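The Manipulation Software Group at Musenwood is pleased to share an update on its grasp planning stack. The posts that follow summarize the June release, the reasons for the changes in it, and the work that remains open. 1/14

The release covers three packages: the motion planner (Hedance), the perception service (Moulin), and the small set of operator tools that connects them. All three are now versioned together. Sites running mixed versions should upgrade the full set before reporting faults. 2/14

Background for new followers. Until this spring, our planner treated the approach to an object and the closing of the fingers as one motion. A single trajectory was computed, checked for collisions, and sent to the controller. If the object estimate was off, the error was found at contact. 3/14

Hedance now splits the task. The arm first moves to a pre-grasp pose above the object and holds there with the fingers open. The wrist camera provides a second estimate, the grasp is replanned against it, and only then is the descent released. The hold is short, but it is a real state in the system, with its own timeouts and its own log entries. 4/14

The split was proposed by Traian Pană, who leads the planning work. His original note asked for a change of one page. The final design document is somewhat longer, chiefly on account of the question of what the arm should do when the two estimates disagree. 5/14

The current rule is as follows. Small disagreements are resolved in favor of the wrist estimate. Larger ones return the arm to its last safe pose and request a new view. The threshold between the two is set per object class and is stored in the task file, where operators can read it. It is no longer compiled into the planner. 6/14

Transparent containers were the main reason for the work. Depth readings pass through clear plastic and report the table behind it, so a bottle may appear to the planner as a cap and a label with nothing joining them. Under the old stack, Moulin would often fit two separate objects. 7/14 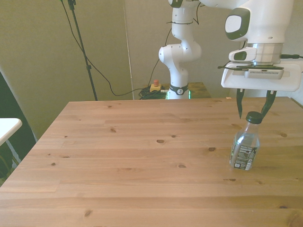
Moulin now fits caps and labels as parts of one upright body when their axes agree. The fitted body is passed to the planner as a solid, including the regions where the sensor returned no usable depth. We consider this the safer assumption for collision checking, although it does make some tight approaches harder to plan. 8/14

On testing. The release was evaluated on 1166 grasp attempts, of which 362 involved clear containers. Of those 362, 28 ended in a failed grasp. Each of the 28 has been reviewed by hand and assigned a cause. Most were perception faults in which the label had been turned so that its seam faced the wrist camera and the axis fit was poor. 9/14

A smaller share were planning faults. In these, the replanned grasp was valid but the arm reached it by way of a needlessly large wrist rotation, and the time limit on the descent expired. The planner now applies a cost to wrist travel between the hold and the descent. The fix is included in the release. 10/14

Please note that 2 of the failures remain open. Both show a correct object estimate, a valid plan, and a normal controller trace up to the point of closing. We have not been able to reproduce either one in replay. Partners who have seen similar traces are asked to send them to us with the task file attached. 11/14

Operator tools. The replay viewer can now step through the hold state and display both object estimates together, which was the most requested change from our colleagues at Dilton. Logs written by earlier releases will open, but the second estimate will be blank. The command-line converter has been retired, and its functions have moved into the viewer. 12/14

One change requires action. The emergency stop handler no longer clears the plan queue by itself. After a stop is reset, the queue is held, and an operator must either discard it or ask for a full replan from the current pose. Resuming the old plan is not offered. Sites with their own recovery scripts should review them before upgrading — scripts that wait for an empty queue will wait indefinitely. 13/14

The next release will address partly hidden containers and will move the threshold settings into a shared schema, so that Hedance and Moulin read the same values. A draft of the schema is open for comment to all partner sites. Comments should be addressed to Traian Pană and should name the package version in use. 14/14

Addendum: several readers have asked whether the hold can be turned off for opaque objects. It can. Set the hold duration to zero in the task file, and the planner will go directly from approach to descent. The second estimate is then skipped entirely, and the log will record that it was skipped. We do not recommend this setting for any task in which object classes are mixed.

Second addendum, in reply to a question from Dilton: the hold height is measured from the top of the fitted body, including the cap, and not from the table surface. The earlier documentation was unclear on this point. The corrected page is now in the release notes, and the sample task files have been updated to match.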